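Trullbridge Remote Teaching Project
Progress report to Kathleen Dolan, Keane Fund
Apr 28, 2026

Hi Kathleen,

Longer one than last time, sorry in advance! The short version is that we're on schedule for everything except the drawer, and I'll get to the drawer.

When I wrote to you before, Domnica and I were still arguing over how a person should drive the simulated arm. We had two ways of doing it. One was the leader arm, where you grab a small copy of the robot and move it by hand and the one on the screen follows. The other was the handheld controller, where you steer the gripper around with your wrist. I was firmly in the leader arm camp and I've had to eat my words a little -- new people pick up the controller faster, and their first recordings are cleaner. The leader arm still wins on anything where the wrist has to twist, so we're keeping both and letting whoever is teaching choose.

As of this report we have 649 demonstrations saved and checked, from 16 different people. Checked means Kha Lưu or I watched the whole thing back at normal speed and threw it out if the person driving bumped something, gave up halfway or sat there thinking for ages. The goal we agreed on is 1,940 by the end of July. I know that looks like a big gap, but setting up the tabletop took most of our time until now, and recording is the quick part.

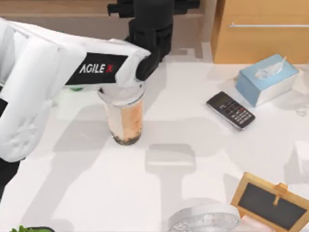 The clutter was Leandro Retamal's idea and I want to give him credit for it. Our early tables were so tidy that people drove in a straight line every time, and a policy trained on straight lines is pretty hopeless the moment there's something in the way. Now the layout gets shuffled between recordings, and you really see people start to plan. They come in higher, they slow down near anything tall, they back out the way they came. That's the stuff we want the robot to copy.

We also switched the controller software over to Flirum, which cost us a week and a fair amount of grumbling. The lag between your hand and the arm is much less noticeable now. Orkgate is still doing our storage and that's been fine, no news there.

Okay, the drawer. Pulling a bar handle sounds like the easiest job on the list, and it's the one people hate. With no feeling coming back through the controller, you can't tell whether you've got hold of the handle or you're just next to it. People squeeze, pull, find they've got nothing, and go again. Most of the recordings we throw out are drawer ones.
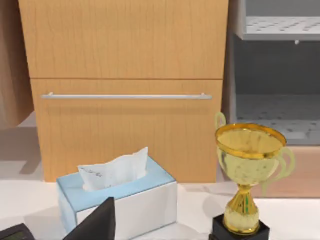
The drawer task setup, with the long bar handle people have to find and pull.

Domnica is trying a small buzz in the controller when the fingers touch something. I've had a go with it and liked it a lot, but I'm not a fair test after this many hours of practice! Vasiliki Mitsotakis-Vlachou is going to run it with people who've never driven the arm before, and I'll send you her notes as they come in.

On money, we're inside the budget for this period. I'd like to move what's left of the travel line over to paying demonstrators, if you're okay with that -- just let me know and I'll send the form.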